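Fruit, a box lid and two hands: the case for ordinary tables

Mereana Katene has spent most of the past year thinking about how people put fruit into boxes. Her project, Grokwood, asks whether a robot can learn a fiddly two-handed job from recordings made by people holding the grippers themselves, in ordinary rooms, with no robot present at all.

The short answer is yes, up to a point. The longer answer depends a good deal on the table.
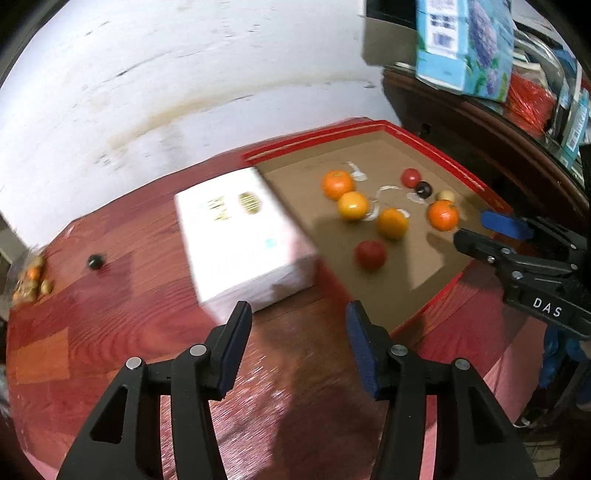 Grokwood's recordings come from a pair of hand-held grippers, each with its own camera. The software works out how each tool moved and when its jaws opened or closed, and the model is trained on that. Katene wanted the kind of surface that gives vision systems trouble. A glossy wooden tabletop throws back glare, and the tool drops its own shadow right where the jaws are heading. In her first trials, a model trained only on matt laboratory benches treated shadows like these as objects and slowed down for them.

The team collected 1,394 recordings and split them by room. One model learned from 700 taken in a single room, another from the same number spread across 20 rooms. Both were then run on a two-armed robot at the group's workshop in Valby, on a table neither had met.

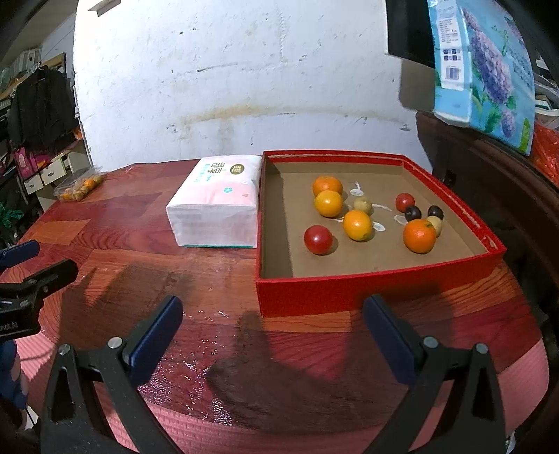 Oranges, tomatoes and smaller fruit in the red box lid, right of centre, with the blue pads of the gripper also in view.

The single-room model was quicker when things went well. It was also far more likely to close its jaws on nothing. The mixed model took longer over each piece but recovered from a missed grasp more often, usually by backing off and coming in from the side.

Svetozár Charvát, who wrote the training code, is cautious about the result. "We changed the room, and with it the light, the table and often the person," he says. "I can't yet tell you which of those did the work." A follow-up planned for August will keep the same people and move only the furniture.

Small fruit remains the weak spot — the model handles an orange well and fumbles anything much smaller. 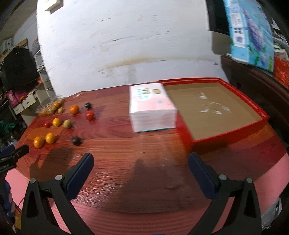 What comes next

Charvát is rewriting the part of the code that judges how far the jaws should close. At present it learns this from the recordings alone, and people tend to squeeze harder than they need to. Nesex, which builds the arms used in the tests, has agreed to lend a set with force sensing.

Katene would like to add more rooms before adding more tasks. The recordings will be released once the follow-up is finished.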